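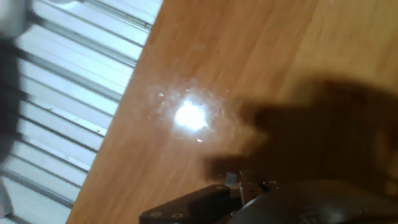 Grallinham Museum of Trees and Timber | Learning Department

What Is Wood Grain?

Wood grain is the pattern of lines on a piece of wood. It can be found on doors, floors, rulers, spoons and tabletops. Sometimes the lines are dark and easy to follow. On other pieces they are faint streaks that run more or less side by side, with lighter and darker bands among them. Grain is part of the wood itself. To understand it, you need to know how a tree is built.

Inside the trunk

A tree trunk is made of a very large number of tiny tubes and threads called cells. Most of them are long and thin, and they point up and down the trunk, like a bundle of drinking straws held upright. Water from the soil travels up through some of these cells to reach the leaves.

A layer just under the bark makes the new cells. It is called the cambium (say KAM-bee-um). The cambium is very thin. It adds new wood on its inner side and new bark on its outer side, so the trunk gets wider. The old wood in the middle does not grow any more. If you hammer a nail into a tree at the height of your knee, the nail will still be at that height many years later.

How rings form

In places with warm summers and cold winters, trees do not grow at the same speed all year. In spring they grow fast. The cells made then are wide and have thin walls, and in many trees this wood looks pale. It is called earlywood. Later in the summer, growth slows down. The cells are narrower and have thicker walls, and this wood usually looks darker. It is called latewood. By October many trees have stopped adding wood until the next spring.

One band of earlywood and one band of latewood make one ring. In most years a tree adds one ring, so counting the rings gives a good measure of its age. The oak slice in our Karkonen Hall has 233 rings. The narrow ones were probably made in dry years, when the tree had less water to grow with.

Trees in hot, wet forests may grow all year. Their rings can be hard to see, or there may be none.

From rings to lines

A ring looks like a circle only when you cut straight across the trunk. A board is normally cut along the trunk, from one end to the other. The saw then passes through the rings lengthwise, and they show up as lines.

The kind of line depends on where the saw goes.

Quarter sawn: the log is cut so that the rings meet the face of the board almost at a right angle. The lines are straight and close to parallel.

Flat sawn: the log is cut in slices, one after another. Boards from near the outside of the log show tall arches, like a row of pointed hills. This is the most common way to cut a log, and it wastes less wood.

End grain: this is what you see on the short end of a board. It shows the cut ends of the cells, and often pieces of curved rings.

A knot is the place where a branch joined the trunk. The grain bends around it.

Drying

Fresh wood holds a lot of water. A block of pine that weighs 1000 grams on the day it is cut may lose half of that weight as it dries. Wood shrinks when it dries, and it does not shrink evenly. It gets narrower across the grain but hardly any shorter along it. A board that dries too quickly can bend or crack.

Sawmills use a heated room called a kiln to control the drying. The model kiln at our Doston site holds 210 small planks, stacked with thin sticks between the layers so that air can pass over every side.

Why grain matters

Wood splits easily along the grain and is much harder to break across it. This is why firewood is chopped from the end, and why the grain in a baseball bat runs from the handle to the tip. Sandpaper should be moved along the grain. If it is moved across, it leaves scratches that show.

The last step is often a finish, such as oil, wax or varnish. A finish slows down the water that moves in and out of the wood. A clear one also makes the grain easier to see — the color usually becomes deeper and warmer. A glossy finish is very smooth, so it reflects a lamp as a bright spot. A matte finish scatters the light in many directions and looks dull.

Words to know

Cambium: the thin layer that makes new wood and bark.
Earlywood: wood made in spring.
Latewood: wood made later in the growing season.
Kiln: a heated room for drying wood.

The drawers in the Subramaniam Room contain over 2000 wood samples. Each drawer has a label with the name of the tree and the type of cut.

More from the Learning Department
What Is Bark For?
How Leaves Make Food
Hardwood and Softwood
Why Some Wood Floats and Some Sinks
How Paper Is Made

Contact the Learning Department | © Grallinham Museum of Trees and Timber | Back to top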